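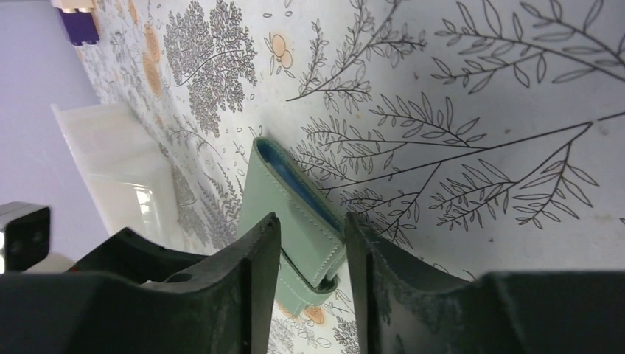

Item 49: green wallet, blue lining, at the tablecloth station.

Enlow Leather Swap - Small Goods Condition Check
Checked by: Annick Gagnon
Period: November, morning session
Sheet 2

Station

Table covered, cloth lying on a firm surface: OK
Comment: We switched to the white cloth with the black leaf drawings and I love it! Pale leather shows up so much better than it did on the old brown felt. The little peach bits in the print are pretty too, but please don't judge a color against them. Use the plain card.

Sharp tools capped and in the tray: OK
Comment: One awl cap is getting baggy. Still holds. Replace before the next session.

Conditioner and cleaner lids tight, rags in the metal can: OK

Window vent open before any cleaner comes out: FIXED DURING CHECK
Comment: Found shut at 9:20. Opened it and waited ten minutes before starting.

Item 49 - wallet, mint green, folded

Tag number matches the log: OK
Comment: Logged under bin 1031, shelf tag agrees.

Outside leather, cracks or peeling: OK
Comment: Such a nice soft green, with a faint sheen where the light catches it. I went over both sides with a fingertip and felt no lifting.

Edge stitching: OK
Comment: Lighter thread than the leather, and very neat. Whoever sewed this had patience! Tugged gently at each corner, nothing gave.

Top edge, layers: WATCH
Comment: The layers part slightly along the fold and you get a thin stripe of the bright blue lining. I think it looks great, but put a fingernail there next time and see if the gap has grown. No glue for now.

Wrap-around flap: OK
Comment: Makes a step where it crosses the body. Lies fairly flat. Don't press it under a weight, the step will print through to the other side.

Lining, stains or loose threads: OK
Comment: Blue all the way in. One short thread at the back pocket, trimmed.

Pockets emptied, nothing left inside: OK
Comment: Checked twice. Item 21 came in last time with an old house key in it, so please do run a finger right to the bottom of every slot.

Smell, mold or strong solvent: OK

Metal parts with sharp edges: N/A

Result: PASS, with one watch point (top edge).

To do before the next session

New awl cap.
Ask Thibodeaux if the cream in the small jar is safe on pastel leather. I tried it on a scrap and the scrap went darker, so keep it away from 49 until we hear back.
Move the vent check to the first line of this sheet.
Wash the cloth on cool and hang it. I want it back on this table!

Note for whoever takes sheet 3: the red coin purse is a beauty but the zipper bites, so open it slowly.

A.G.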